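Minutes of staff meeting, Hollcombe site
13 September 2021
Present: Thu Lâm (chair), Tuấn Tăng (notes), kitchen and cleaning team
Apologies: Muncombe site

1. Last minutes. Accepted with no change.

2. Table clearing by robot. Thu explained that the Torno arm will take over table clearing in the staff kitchen from February. Until then the team teaches it with the hand grippers. Two persons asked if their hours will be less. Thu answered that contracts stay at 16 hours, but the evening task will change from cleaning to checking. The team wants this in writing. Action: Thu.

3. Hand grippers. Several people have pain in the wrist after a long turn. Agreed to change person more often. Tuấn will ask Tavares for a softer handle.

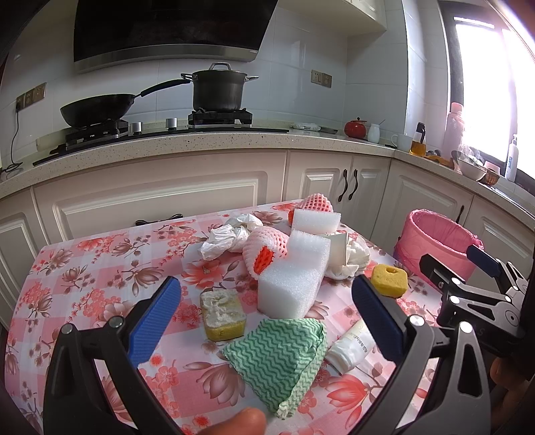 Item 3: grippers at the kitchen table, with green cloth, sponges and foam packing.

4. Other. Training pay is still missing for two colleagues. Action: Tuấn.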